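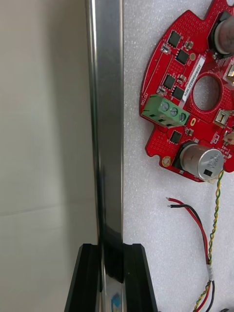
Posted by Peadar Lynch, 14 February 2020
Cirkilness bench arm guide, section 2: Working near a bare board

I wrote this part after reading back through our January notes, so bear with me if it sounds a bit fussy. Most of it is stuff I still have to remind myself of!

1. Switch off the bench supply and unplug it before the arm goes anywhere near the board. The switch alone doesn't count.

2. Lay the board on clean white foam, with the screw terminals where you can read the MOTOR marking from your stool.

3. Look at your loose wires. Red and black ends with bare copper showing should be kept apart, and I like to tape the bundle lower down so it can't wander.

CAUTION: Steel conducts. If the gripper is holding a metal bar, treat the whole length of it as a live probe and keep the travel path clear of the chips and the tall capacitors.

4. Close the fingers on the bar and give it a gentle tug by hand (arm paused, please). If it slides, open up and start over. Don't just crank up the force.

5. Load the slow profile, number 114 in the Rindilora menu, and run the move once well above the board.

6. Keep one hand by the stop button for the first real pass. Jarlath Horgan and I go back and forth on whether you need it for the second pass too. I say yes.

Note: If you get fault 531, write it in the log before you clear it. The screen won't show it again afterward.

Tool changes are in section 3.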